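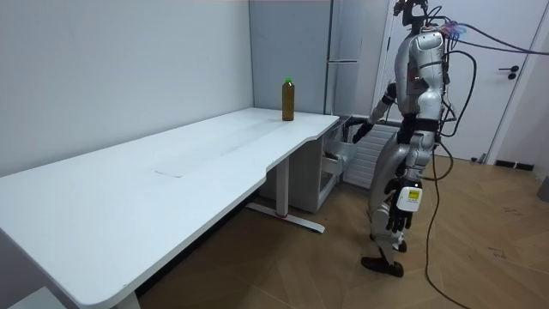
*The desk station: one hand above the open top drawer, a bottle standing at the far end of the desk.*

# Robot Teleoperators Wanted – Part-Time, Paid, Training Included

Zirkar is looking for people who would like to show a humanoid robot how to do ordinary things around a room. Opening a drawer. Picking up a bottle with two hands and passing it along without squeezing it flat. Putting a small object down where it belongs, and letting go of it cleanly.

You do these things yourself, by remote control, with the robot's arms following yours. Every run is recorded, and the recordings are what our learning team trains on. So far we have 3,097 accepted runs from the Kellorau room, and we want a lot more of them, from a lot more kinds of people. Everyone moves differently! Some operators reach for a drawer from above, some come in from the side, some hook it with one finger. All of that is useful to us, and it's the main reason we are opening this up beyond our own engineers.

You don't need a technical background. Our current operators include a former pastry cook, a piano teacher and two people who came straight from school. What they have in common is that they can do a small thing carefully for the thirtieth time that morning and still care how it goes.

## What the work is like

A session lasts 2 hours, with a break in the middle. You sit or stand at the operator station, put on the headset and the hand controllers, and go through the start-up check with the floor assistant, who stays beside the robot the whole time with the stop button in hand. Then you get a task card. A card might say:

- Open the top drawer, reach in, take the object out, close the drawer.
- Pick up the bottle from the desk and turn with it.
- Hold the bottle with both hands and move it to the shelf.
- Put the small object at the back corner of the desk.

You do the task, the assistant resets the room, and you do it again. After a handful of runs the assistant moves things a little, or swaps one object for another, and you carry on. A good session gives us a few dozen usable runs. A slow one gives us fewer, and that's fine too. We would much rather have ten clean runs than forty rushed ones.

The view through the headset takes some getting used to. You are looking out from the robot's head, down past its arms, and for the first half hour nearly everyone reaches short. By the second session most people have stopped thinking about it. The fingers take longer. There is no sense of touch coming back through the controllers, so you learn to judge a grip with your eyes – how the fingers close, whether the bottle tips, whether the drawer moves when you pull. It's a strange skill and a very satisfying one to pick up.

Legs are handled for you in most tasks. On some cards you will also ask the robot to bend its knees and lower itself so that it can get at something from a better height, and this is done with a foot pedal at the station. We teach it separately, after you are comfortable with the arms.

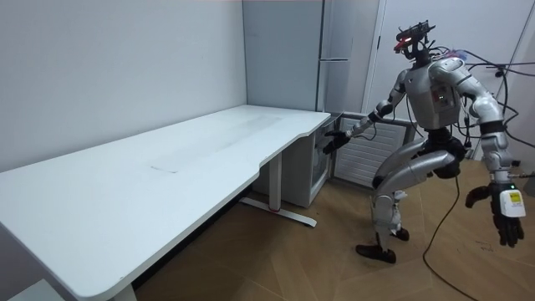
**Zirkar Robotics · Demonstration & Teleoperation Team · Kellorau site**

We are a small team inside a larger one. Abílio Matos leads it and runs most of the training himself. He has been driving robot arms by hand controller since well before we had a robot with legs to put them on, and he still takes a session most weeks, so you will see him in the booking sheet along with everybody else.

The room is set up the way a small office or break room would be: a long white desk with a curved front edge, drawers underneath, a door, a radiator, a wood floor. We keep it plain on purpose. The next room, which we call Mercado, opens in December and will have shelves, baskets and a counter for shopping-style tasks. Operators who start now will get first pick of the Mercado sessions.

The control software is called Purkier and was written here. If something about it annoys you, say so, and there is a fair chance it will be different the following week. The current "nudge" setting, which lets you scale your hand movements down for fine placement, came from an operator who got tired of overshooting the edge of the desk.

## Who we are looking for

Please apply if you:

- are 18 or older
- can commit to at least four sessions a month
- are comfortable wearing a headset for stretches of 20 to 30 minutes
- can follow a written task card in English
- will tell us when a run went wrong, including when it was your own doing

Left-handed people, please do apply. We have far too few left-handed runs, and the drawer tasks in particular look quite different when the other hand leads. We would also like to hear from taller and shorter people than our present group, and from older applicants. The station adjusts, and the controllers come in three sizes. If you use a wheelchair, the station works seated for everything except the pedal tasks, and we are working on a hand switch for those.

Gaming experience helps some people and gets in the way for others, so we don't ask about it. Experience with your hands – sewing, cooking, repair work, an instrument, lab work – tends to carry over nicely, and we'd enjoy reading about it in your application.

One thing to know in advance: if you get motion sick easily, mention it. We offer a screen-only setup that works well for the desk tasks, and several operators prefer it. 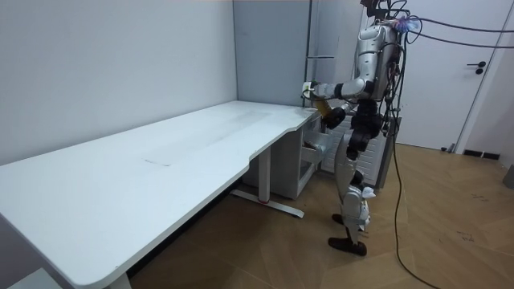

## Training and your first sessions

1. **Introduction.** You meet the team, see the room, and stand next to the robot while somebody else drives. You'll learn the stop words and the stop button before anything else.
2. **Arms only.** Free movement, no objects. Wave, point, touch the desk, get a feel for how far the elbow goes. People laugh a lot in this one.
3. **First grips.** Light plastic items on the desk, one hand at a time. You'll drop things. We have plenty of them.
4. **Drawers.** Pulling straight is harder than you would think, and so is stopping. Abílio has a few ways of teaching it and will try another one if the first doesn't suit you.
5. **Two hands.** Holding one object with both grippers, with the left and right at different heights. This is where most people fall in love with the job.
6. **Recorded sessions.** From here your runs count toward the set.

Training sessions are paid at the same rate as recorded ones. You can go through the steps at your own speed, and you can repeat any of them as often as you like.

## Pay and practical details

Each session pays 200, training included, and is paid out at the end of the month. If the robot is down and we cancel with less than 48 hours' notice, you are paid for the session anyway. If you need to cancel, we ask for the same notice from you where possible, so that we can offer the slot to someone else.

Sessions run mornings, afternoons and early evenings. You pick from the open slots. Two in one day is the limit, with a proper meal break between them, and we stick to that even when somebody is on a roll.

Every run you record is marked with an operator number, and your name is kept apart from the data. We record hand and head movement, the robot's own joint positions, and video from the head camera and the fixed camera in the room. The operator station is not filmed. You can read the full data sheet before you sign anything, and you can ask us to walk you through it.
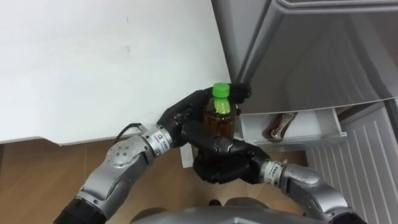
The best way to find out whether you'd like this is to come and try. We hold open hours at Kellorau where anyone who has sent in an application can spend fifteen minutes on the controls, with no obligation on either side. Bring a friend if you want to, they can watch from the floor assistant's chair. Wear something with sleeves that push up easily, and leave rings and bracelets at home, as they catch on the controller straps.

## How to apply

Send us a short note with:

- your name and how to reach you
- which hand you write with
- the times of day that suit you
- something you are good at doing with your hands, and how you learned it
- anything we should set up differently for you

A page is plenty, and half a page is fine. No résumé is needed. Address it to Abílio Matos, Demonstration & Teleoperation Team, Zirkar, or drop it off at the Kellorau front desk, where there are also printed forms if you prefer to fill one in by hand.

We read applications as they arrive and answer every one. There is no closing date for now – we will take this page down when the places are filled.

Posted 17 August 2022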